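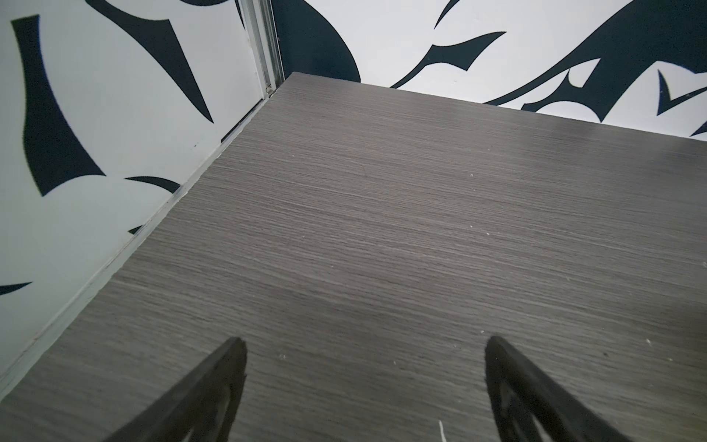

I spent most of January looking for a desk nook, and I have opinions now! My old table wobbled every time I typed, so when Jericho Padilla told me to try gray laminate against a loud wall, I was ready to listen (I was ready to listen to anybody).

Gray wood grain sounds dull, I know. Put it next to white panels with big navy-black shapes, though, all those points and curves, and it calms the whole corner down. I like the silver trim where the walls meet, too. It's a little bit workshop, a little bit diner booth.

Bülent Gündoğdu, who fits countertops in Voldale, loves laminate even more than I do. He told me to run the grain left to right, keep the lamp off to one side, and quit fussing over every nick. Mine will get nicks. I eat lunch at my desk! 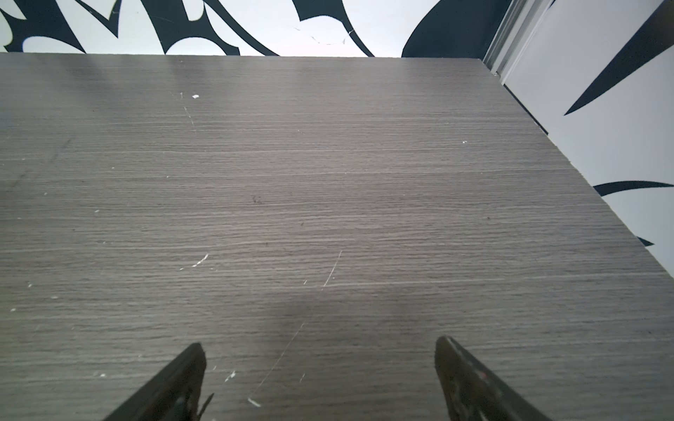 Fine streaks of gray, and a few small blemishes in the laminate.

My budget was $229, and I had $14 left at the end, which went straight to felt pads. I'm still deciding on a chair. The green one at Skalley is nearly $50 and it squeaks, but I keep going back to sit in it.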